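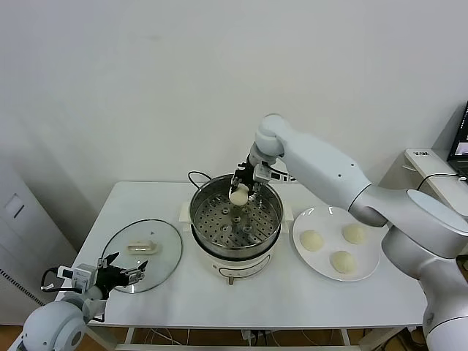

Head camera view, steamer task: right arm placing a bun, left gripper over the lid.

Vavby: bimanual task runner and episode tools

Vavby runs two-arm tabletop tasks from a task file and records what happened. It contains the task sequencer, the arm arbitration layer, the perception nodes and the export scripts. Low-level joint control is in Rultent, a separate package that must be installed first.

Status

Last tagged release: 8 October 2020. The interfaces in vavby_msgs are frozen until November. Everything under tools/ may change without notice.

Episodes

The steamer set has 449 recorded episodes. Of these, 349 are in the train split and the rest are held out. Splits are made by recording session, so the same table layout does not appear on both sides. Do not reshuffle them.

Each episode folder holds:
head.mp4, color stream from the head camera
left.mp4 and right.mp4, wrist streams
joints.csv, commanded and measured positions for both arms
events.json, sequencer state changes with timestamps
task.yaml, the task file as run

Timestamps are in milliseconds from episode start. The wrist streams start late in some episodes. Use the offset field in events.json and do not align on frame number.

Task file

A task is a list of steps. Each step names an arm, a skill, a target and an exit condition. The steamer task uses 4 skills: pick, place, lift_lid and set_lid. Steps on different arms run in parallel unless they share a lock. The space over the pot is one lock. An arm waiting for it holds position and keeps its gripper state.

If a step does not exit within its timeout, the sequencer stops both arms and writes a fault event. There is no automatic retry.

Perception

Buns are segmented in the head view and fitted with an ellipse. The grasp axis is the short axis. When buns touch each other, the fit often merges them, and the planner rejects the result as too large. Separate them on the plate before starting.

The lid is glass, and depth on it is unreliable. The lid node uses the metal rim in the color stream and takes height from the table plane. Reflections on the pot rim cause false lid detections when the confidence threshold is set below the default.

Running

Start Rultent and wait for both arms to report ready. Then:

vavby_run --task tasks/steamer.yaml --out data/

The place skill closes its approach under visual servoing. The default servo timeout is 700 ms per correction. Lower values cause faults on the Hagedorn lab machine, which has the slower GPU.

Known issues

Export to the Moditz format drops the lock events.
Wrist cable slack is not modeled in the collision check. Keep wrist rotation inside the limits in config/arms.yaml.
vavby_view crashes on episodes with no right.mp4.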